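Subject: Re: [tabletop-arms] Anyone tried the Rimby two-arm kit?
From: Malachy Daly
Date: April 2024

On the list, Chaiyaporn wrote:

> We're looking at the Rimby kit for our group, the version with both arms
> and the wrist cameras. The Plosico one costs less but you have to build the
> frame yourself. Has anybody here used the Rimby for real? Mainly I want to
> know how it does with small stuff, how bad the setup is, and whether the
> support people answer. We don't have a lot of bench space either.
>
> Also, does the Funudar software come with it or is that extra?

Hi Chaiyaporn, hi all,

We've had ours since August, so I can answer most of this, and I'm happy to because I spent weeks looking for a write-up like this before we ordered and found pretty much nothing!

Setup first. It took two of us 3 days, and one of those days was entirely my fault (I put the arm bases on the wrong side of the cross bar and had to take half of it apart again). The frame bolts are all one size, thank goodness, but the printed guide is for an older version and the cable drawings don't match what's in the box. Get the newer guide from their support page before you open anything. The cables are a bit short too, if you want the computer on the floor — we ended up buying longer ones.

Funudar is extra. You get a trial with the kit and then you pay by the seat, and I'd say try it before you decide. The recording part is great, the part where you sort and label your runs is slow and kind of clunky. We keep our own spreadsheet for that. We're at 3146 saved runs now and I would not want to scroll through those in their list view.
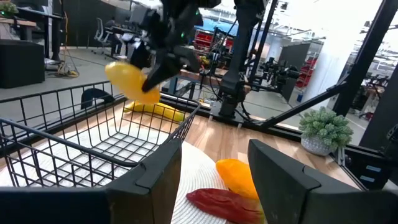
As for small stuff, it's better than I expected, with one catch. The stock fingers are big and black and squared off at the tips, and from the wrist camera you're always looking past them. Chunky things are easy. The yellow one going over the wire basket is the kind of shape it handles all day long, and the banana lying behind the basket is fine too once you come at it from the right side. What gives us trouble is anything flat, like the red pepper-looking piece on the round woven mat. You have to get the tips right down to the surface, and a mat with any texture to it makes that fussier. We tried softer pads and they helped a lot. Rimby sells them in packs of 4, and I'd add a pack to the order so you don't pay shipping twice like we did.

The wrist view does blur when the other arm is moving fast. It hasn't been a big deal for us but if you need clean pictures, slow the arms down in the settings or put more light over the table.

Bench space: measure the frame, then leave yourself room to walk behind it. I can't stress this enough. You'll be back there a lot in the first month, fiddling with plugs.

Support has been good by email and hopeless by phone. I've had 3 tickets in, two of them fixed by the next morning. The last one, about a gripper that drifted open after a long session, dragged on until they finally sent a new motor. No charge for it, at least.

I haven't used the Plosico so I can't compare them fairly. If you like building things and have the time, maybe it's the better deal? For us the ready-made frame was worth the money. I'd buy the Rimby again, just with the pads and the long cables from day one.

Write me off list if you want our parts list or the speed settings.

Malachy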